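Sleep and Screen Time in the Brirside Dorms: What I Found Out
Kirsty Baxter
Final project report, submitted 2022-04-14

Why I picked this

I started this project in September because my roommate and I kept arguing about the overhead light. She wanted it on until one in the morning, I wanted it off at eleven, and both of us were tired all the time anyway! So I figured I'd look at how students in Brirside Hall sleep during the semester and whether the phone-in-bed habit is as bad as our parents say.

How I did it

I wrote a short survey and put it up on the Myklebust board, where pretty much everyone in the dorms goes to sell textbooks. I got 686 usable answers, which is way more than I was hoping for (my goal was 1,000 but my advisor laughed at that, kindly). I asked about bedtime, wake-up time, naps, coffee, and what people do in the last hour before they close their eyes. I also talked to a handful of people in person, mostly over lunch.
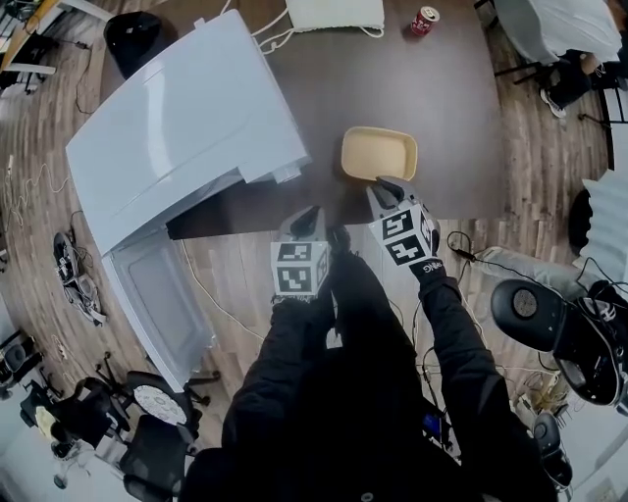
Did people fill in the survey under their own names?
Names were left off completely. I only asked for year and building, and I threw out the building part later because it didn't help much.

What people told me

Most of the folks who answered keep their phone within arm's reach all night. That wasn't a surprise. What did surprise me was how many blamed noise and light long before they blamed the phone — hallway doors, a roommate's desk lamp, the glow under the door. First-years complained about noise the most. Seniors mostly complained about deadlines and early labs.

Naps came up a lot too, and people got weirdly defensive about them. A few wrote whole paragraphs. One person said a nap after Thursday chemistry was the only thing keeping them in school, and I believe it.

I should say that the survey can't show what causes what. Somebody might scroll late because they already can't sleep, and my questions weren't good enough to pull those two things apart. If I did it over I'd ask people to keep a sleep diary for two weeks.

Light was the part I got most interested in, so I read up on how brightness in the evening can push your body clock later. Ceiling lights count as well as screens, and I had never thought about that before.

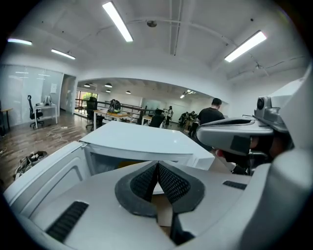
What I'd change next time

I'd start earlier, for one thing. I lost most of a week cleaning up answers where people typed "late" for bedtime. I'd also get both roommates in a room to answer, so I could compare their stories. My own roommate and I settled on lamps only after eleven, and so far we're both sticking to it.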